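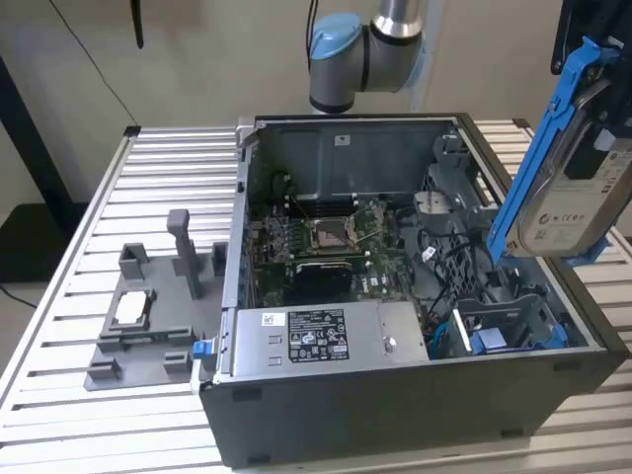 Alte Büro-PCs ausschlachten, Teil 3

November, abends geschrieben

Im Keller stehen bei mir immer noch mehr Rechner, als ich je wieder einschalten werde. Die meisten kommen aus der Auflösung von Quiroga, einem kleinen Planungsbüro zwei Straßen weiter. Am Freitag war der nächste Dell dran.

Ich mag diese Bürogehäuse. Man legt sie auf die Seite, nimmt das Seitenteil ab und kommt an fast alles heran. Bei meinem selbst gebauten Rechner brauche ich für dieselbe Arbeit drei verschiedene Schraubendreher und eine Taschenlampe.

Der CPU-Sockel ist leer. Der Prozessor steckt jetzt in einem anderen Rechner aus demselben Bestand. Wer so ein Board aufheben will, sollte eine Schutzkappe auf den Sockel setzen, die Kontakte verbiegen schnell. Ich habe keine passende mehr und muss bei Flemell welche bestellen, 90 Cent das Stück. Das Netzteil bleibt vorerst drin. Gebrauchte Netzteile in diesem Format will kaum jemand haben, und öffnen sollte man sie auf keinen Fall.

Die Festplatten sind für mich der wichtigste Teil. Sie sitzen in blauen Kunststoffrahmen, die Rahmen wiederum im grauen Laufwerkskäfig. Vor dem Herausnehmen immer Daten- und Stromkabel abziehen, und zwar am Stecker. Beim ersten Dell aus der Reihe habe ich am Kabel gezogen, danach war der Stecker hin.

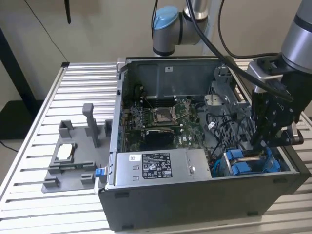
Der offene Dell mit den blauen Laufwerksrahmen rechts unten.

Die Rahmen hebe ich alle auf. Einzeln kosten sie im Gebrauchthandel mehr, als man denkt, und mit der Zeit bricht gern eine der Nasen ab. Die Platten selbst werden komplett überschrieben und danach geprüft. Bei der letzten dauerte das Überschreiben 92 Minuten. Was Fehler meldet, geht zum Wertstoffhof, vorher bohre ich durch die Scheiben. Der Rest kommt in eine Kiste für Sicherungskopien.

Für das Board mit Gehäuse hat Parnance mir 40 Euro geboten, wenn ich alles zusammen vorbeibringe. Das werde ich wohl machen. Die Kabel behalte ich, davon hat man nie genug in der richtigen Länge.

Nächstes Mal geht es um den alten Drucker von Flomora, der seit dem Sommer neben der Waschmaschine steht und Platz wegnimmt.

Diese Website verwendet Cookies. Mit der weiteren Nutzung stimmen Sie dem zu. Einstellungen | OK

Kontakt | Impressum | Alle Rechte vorbehalten | Nach oben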